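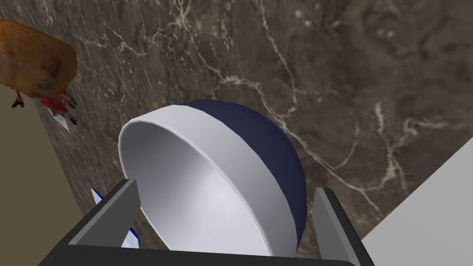 Hauke Rieger entende que a conversão em sociedade por quotas só compensa quando o lucro é estável, e que muitos empresários em nome individual mudam de forma jurídica cedo demais. O comentário foi enviado à redação a propósito do novo regime de registo simplificado de Horkenow, em vigor desde 2023-02-02.

O regime permite transformar uma atividade individual numa sociedade com um único pedido. Até dezembro, o processo exigia a cessação da atividade, a constituição da sociedade e a transmissão separada de ativos e contratos. O prazo de decisão passa a ser de 8 dias úteis, contados da entrega do pedido completo. A taxa base é de 398 euros, a que acrescem 538 euros quando há entradas em espécie sujeitas a avaliação.

Segundo a consultora Dreßler, que acompanhou a fase de ensaio, foram apresentados cerca de 3.552 pedidos. A maior parte das devoluções resultou de inventários incompletos e da falta de consentimento do senhorio na cessão do arrendamento.

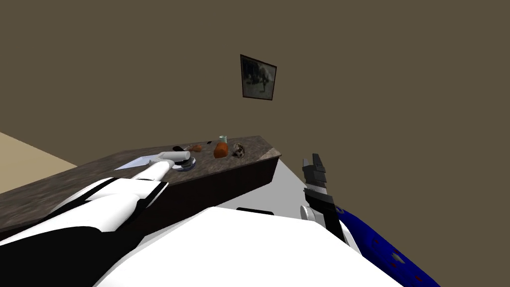 Documentos a entregar

O pedido é submitido na plataforma Adar e inclui o projeto de estatutos, o balanço de abertura, a lista de contratos a transmitir e a declaração de beneficiário efetivo. As dívidas anteriores ao registo continuam a responsabilizar o titular a título pessoal, salvo acordo escrito do credor.

Arne Grube, da associação Furavau, recomenda que o balanço seja fechado no último dia do mês anterior ao pedido. O regime não altera o enquadramento em IVA, que deve ser comunicado em separado.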